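4. Setting up a Fleury Vigil Evening

Before you begin: read section 3 on choosing a case. A vigil needs one prisoner, one court and one set of facts. Groups that try to pray for the whole justice system tend to finish after the last bus.

1. Write to the Milteden office for a case pack. Allow 12 working days, and more in January.

2. Read the pack yourself, all of it, including the trial summary. It is dull in places. So was the trial.

3. Choose a passage. Amos and Micah are well used. Job is permitted, but keep it under 15 minutes.

Note: the reader should see the passage beforehand. Zerubbabel is no name to meet cold.

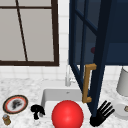
Perrine Bodin wrote in to say that step 3 is the wrong way round, and that her group in Lerura picks the passage first and lets it trouble them for a week before anyone opens the pack. Either order will do, provided both get read.

4. Light the candle and read the prisoner's name aloud. Check how it is pronounced.

5. Keep silence for four minutes. It will feel like nine.

CAUTION: do not promise the family an outcome. Letters offer company, and appeals are for lawyers.

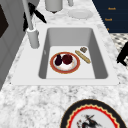

Fig. 4b. Plate, bread and sink.

6. Write the letters before refreshments. After refreshments there are no letters.

7. Post them together, with the case number on each envelope.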